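Wukgate bin-picking cell

The Wukgate cell is a single-arm bin-picking station in the handling laboratory at Clistberg. It consists of one KUKA robot arm, a gripper, a gray picking bin and a control cabinet, and is used for picking small mixed articles out of an open bin. The cell takes its name from the building where it was first put together. 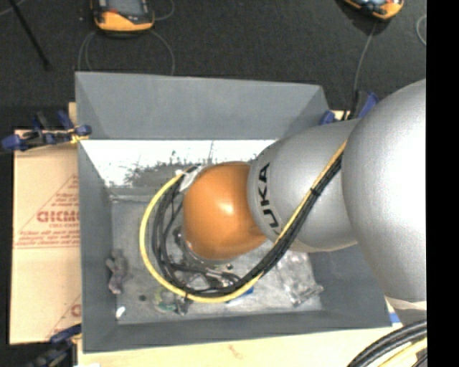
Shewit Habte objects that most accounts of the cell spend too long on the arm and too little on the cables, which in Habte's view decide how many hours a week the station can run. The maintenance log bears this out in part. Of the stoppages entered in it, the largest group is put down to cables and connectors, followed by the bin moving out of place. Faults in the arm itself are rare.

Layout

The bin is rectangular and open at the top, with sloping painted walls. It is held in position with clamps, so that it can be taken out and put back without tools. The arm reaches down into the bin from one side. Handheld devices used with the cell are kept beyond the bin, away from the side where the operator stands.

An earlier layout had the bin screwed to a base plate. This held it more firmly, but changing a bin took most of a morning, and the screws were often left loose afterward. The clamps were adopted as a compromise. They are checked by hand at the start of each shift and again after any hard contact between the gripper and a wall.

Cable dressing

The cables to the gripper run along the outside of the arm. A bundle made up of a yellow cable and several black ones crosses the last silver segment, then loops widely around the orange wrist joint. Cable ties hold the bundle together partway along its run and at the bottom of the loop.

The size of the loop is the main setting. If it is too small, the cables pull tight when the wrist turns to the end of its range, and the load falls on the connector. If it is too large, the loop hangs below the wrist and can catch on the rim of the bin or on an article being picked. The working rule at Clistberg is to turn the wrist slowly by hand control to both ends of its range with the gripper inside the bin, watching the loop all the way, and to let out or take up cable until it neither stretches nor drags.

Ties are closed firmly enough to stop the cables from sliding but not so hard that they dent the jacket. The cut ends are trimmed flush. A tie that has shifted is cut off and replaced, never pushed back along the bundle. Felt tape was tried under the ties for a time and given up when it picked up dust and came away in the bin.

Positioning the bin

After a bin has been moved, its position is taught again. The arm is driven at low speed to each of the four corners in turn, and the points are stored in the controller. The stored points are compared with the previous set. A difference of more than 2 mm at any corner means that the bin is unclamped, seated again and measured a second time.

The walls are entered in the program as keep-out surfaces. Their slope matters, as a bin treated as having straight sides would leave the gripper too little room near the floor. Articles lying against a wall are approached with the wrist tilted toward the middle of the bin. Those in the corners remain the hardest to reach, and the program may skip them and come back once other articles have been cleared.

Test articles

The test set is deliberately mixed. It covers soft, hard, clear and shiny articles, including items in transparent packaging. Clear packages are retained in the set in spite of their high failure rate. New articles are added singly, so that any change in results can be traced.

Light over the bin is a known difficulty. Strong light gives bright patches on the painted walls and reflections on plastic film. The lamps are set once for each series of trials and then left alone.

Maintenance

Routine work is counted in picking cycles. Every 200 cycles the operator stops the arm, looks over the ties and the connector near the wrist, and wipes the gripper. At 700 cycles the loop is opened, and the cables are bent by hand along their length to feel for soft or stiff places. The ties are renewed at the same time whether or not they look worn.

The bin is looked at less often. Scuffing of the paint is expected and is not treated as a fault. Raised edges or deep scratches are sanded down, as thin film can snag on them.

Before any work on the wrist the arm is brought to a low resting position, the drives are switched off and the key is taken out of the cabinet. Work under a raised arm is not allowed.

Repair of January 2021

The longest stoppage in the log was entered on 22/01/2021, at cycle 548 of a series. The gripper stopped answering when the wrist was turned to one side and came back when it was turned the other way. The controller reported a lost signal but gave no location. After the gripper had been exchanged without effect, a broken conductor was found inside one of the black cables, close to a tie. The jacket showed no damage.

The cable was replaced with one supplied by Mkhize, and the tie was moved farther from the connector. The practice of bending the cables by hand dates from this repair.

Related cells

A second cell of the same plan was built at Sistholm. It has a shallower bin and a shorter cable loop, and its bin positions are not interchangeable with those of the Wukgate cell.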